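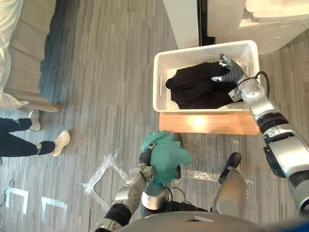

Teal in the left hand, black in the basket.

1/ Long thread on what I've been doing to the grasp planner this month. Laundry is a fantastic way to find out which parts of your stack you never tested! Grab a coffee, there's a lot about timestamps.

2/ Quick map for new followers. Sokol is our perception node (cloth masks plus a rough height map). Narnley is the planner that turns those into grasp candidates. Ondport is the logger and replay tool, and it's where I live these days.

3/ The old Narnley did the obvious thing. Take the head view, find the highest lump of fabric, go pinch it from above. Works great on a towel in the middle of a table. In a basket you've got a rim, four walls and a wrist that's a lot fatter than the fingers, so the "best" grasp kept getting thrown out by the collision check and we'd end up with candidate number nine.

4/ So now the basket is its own thing in the planning world. I fit a tilted box to it every cycle (it does NOT sit level, and assuming it did cost me most of a week), shrink the inside by the wrist radius, and only sample grasps in what's left. Cuts the candidate list from 200 to 80 and the good ones float to the top.

5/ Next problem: the wrist cameras. Once the hand gets close to the fabric the view is basically one color. Sokol would look at this and tell me, with total confidence, that the whole world was one shirt.
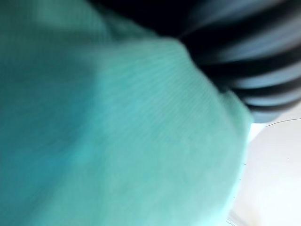
6/ Look at the top right of that one, though. Dark and light stripes running right up against the teal, all smeared. That border is the most useful thing in the image if you want to know whether you're about to grab one item or two, and the old segmenter blended it away whenever there was motion blur.

7/ The fix is kind of dumb and I love it. We estimate blur from the joint velocities (we already know how fast the wrist is going, why was I guessing from pixels??) and when it's high, Sokol freezes the last sharp mask and warps it forward. New masks only count once the wrist slows down.

8/ Which brings me to timestamps, sorry. The wrist images were stamped on arrival and the joint states at the source, and the gap between them was 100 ms on a bad day. At arm speed that puts your warped mask on the wrong piece of clothing. Everything gets stamped at the source now and Ondport refuses to replay a log that mixes the 2 clocks.

9/ Then there's occlusion. We mask the fingers out using the hand model, fine, easy. Whatever's right next to the fingers is harder, especially when it's dark and matte and the fingers are dark too.
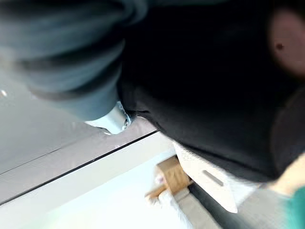
10/ Big black shape by the gripper, and the only teal is a blurry bit down in the corner. Per-camera masks can't do much with that. I've moved to keeping one shared list of cloth items across head and wrist views, and a camera that can't see an item just doesn't vote on it. Before, not seeing it counted as a vote against, so items would vanish from the plan whenever a hand swung past.

11/ Still open: two dark garments touching each other. Color gives you nothing, height gives you very little, and I don't trust the edges. I'm tempted to have Narnley do a small lift and look again before committing, but that needs a replan hook I haven't written yet.

12/ Also on the list for January is cleaning up the replay viewer in Ondport so you can scrub head and wrist streams together without the UI freezing. If you've done synced multi-camera scrubbing in a browser and didn't hate it, please tell me what you used!

13/ Config for the velocity gate goes in the Utero repo tonight, defaults are conservative. Turn it up slowly if your arm is faster than ours.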